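Tiltbridge Household Budget Planner

Paper planner, undated, 113 pages
Sold by Fothergill Paper & Office, Kestton
Item in stock, sent in 9 working days or less

The Tiltbridge planner is made for families who want to see where their money goes each month, and who don't want to do it on a screen. You write in it by hand. It covers 12 months and you can begin in any month you like, as the pages carry no dates.

I made the first version for my own family. We were paying for a car, a kitchen and the school trips of two children, and at the end of every month we were surprised by the bank balance. My wife Roxana asked me to put everything on one sheet of paper, and the sheet became many sheets. Frauke Gerlach then corrected the columns, because mine did not leave enough room for long names of shops.

What is inside

Each month has six pages. The first is for income: wages, child benefit, small jobs, gifts, money that someone pays back to you. Then come two pages for fixed bills, with a column for the day when the bill is due and a box to tick when it is paid. The next two are for daily spending, one line for each purchase. The sixth page is for comparing what you planned with what you spent.

At the back you will find the yearly pages. There is a table for insurance and car costs that come only once or twice in a year, a table for debts with the interest rate and the remaining sum, and four pages for savings goals. The last pages are plain squared paper.

The envelope page

Many customers keep cash for groceries, clothes and going out in separate envelopes. For them there is one page in the front part where you write the name of every envelope and the sum that goes into it on payday. If you take money from one envelope to fill another, you write this also — it is a small thing but it helps to see which envelope was too thin from the beginning.
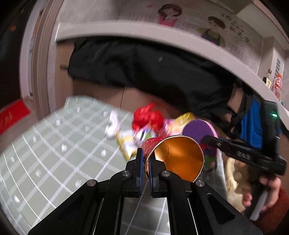 Paper cup, red outside, with a metallic gold-orange inside.

Paper and binding

The paper is 90 gram, a warm white, and takes ballpoint and pencil well. Fountain pen is fine if the nib is not too broad. Strong markers will show on the other side of the sheet. The binding is a metal spiral, so the planner lies flat on the table when open. The cover is thick gray card with rounded corners. There is a pocket inside the back cover for receipts, but please don't put too many in, the pocket is glued only on three sides.

Details

Size: A5
Pages: 113, numbered
Cover: gray or dark green
Language: English
Currency: none printed, you can use any
Ruling: lines and tables, squared paper at the end
Weight: around 300 grams

Which version should I take?

The Tiltbridge is for one household with one or two incomes. If you are self-employed and must keep your business costs apart, look at the Patanau ledger, which has a tax column and wider pages. The two can be used together. You write your business costs in the Patanau, and only the money you pay to yourself goes in the income page of the Tiltbridge.

Changes in the present edition

The daily spending pages now have 32 lines each, before it was 28. The debt table has moved from the front to the back, as several people did not like to show it when they opened the book at the kitchen table. The word "Miscellaneous" was removed from the bill pages and you have an empty line in its place, to name as you wish. The savings pages are the same as in the June edition.

From our customers

"I used it the whole year and paid off one credit card. The lines are a bit narrow for my handwriting, but my husband has no problem with them."
Tincuța Onu

"Good paper. I would like a ribbon to mark the page. I am using a paper clip now."
Gunther Buschmann

Orders and returns

We pack orders in a flat carton that fits most mailboxes. You can return an unused planner within 30 days and we will give back the price of the planner, but not the postage. If a page is missing or badly printed, write to us with the page number and we will send a new copy. You may keep the faulty one.

For orders of ten copies or more, for example for a money course or a parents' group, please ask for a price before you order. We need some extra days to prepare these.

Page last changed 28 Oct 2018 by Teodor Vasiliu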